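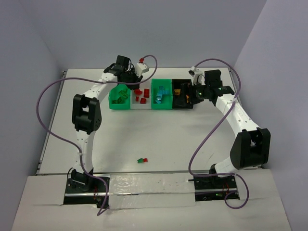 Tagged under: Home builds > Arms & grippers

Re: [benchbots] Two arms, one table
Wed 7 November

Leandro Carrasco wrote:
> How are you keeping the cables off the joints? Mine
> snagged again on Illenard and took the gripper plug
> with it. And are you still on the 80 ms loop?

Hi Leandro,

Big lazy loops, that's all I do! The purple ones are tied to the links with plenty of slack between (I was mean with it in July and paid for it). Down to 40 now and much happier.

The job this month is sorting bricks by colour into the four bins. Red goes in the white bin, blue and green each get a green one, and the orangey-yellow lot live in the black. The black bin is a pain — black fingers, black inside, and my colour mask gives up. I might line it with paper. Two bits touching on the table also get read as one brick, so if anyone has a fix for that, shout.

Wikov branch has my settings if you want them.

Cheers,
Vallejo bench, bottom end

This site uses cookies to remember your list settings. OK / Change

Recent threads
- Zusard board resets when both arms lift
- Cheap servo horns, worth it?
- Re: Re: lamp flicker and colour masks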